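Tokania adds curved vanity to Graltby bathroom range

July 14, 2021. Bathroom fitter Tokania has added a marble vanity with an undermount basin to its Graltby range. The counter curves outward at the basin and has a marble backsplash along the wall.

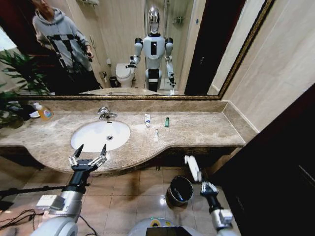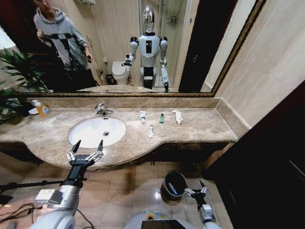 Oval white basin, chrome single-lever tap and framed mirror.

Availability

Orders opened in June. The first production run is 200 units, with delivery in 13 working days. Basin and tap are supplied fitted.

Technical enquiries: Ottar Björklund, Tokania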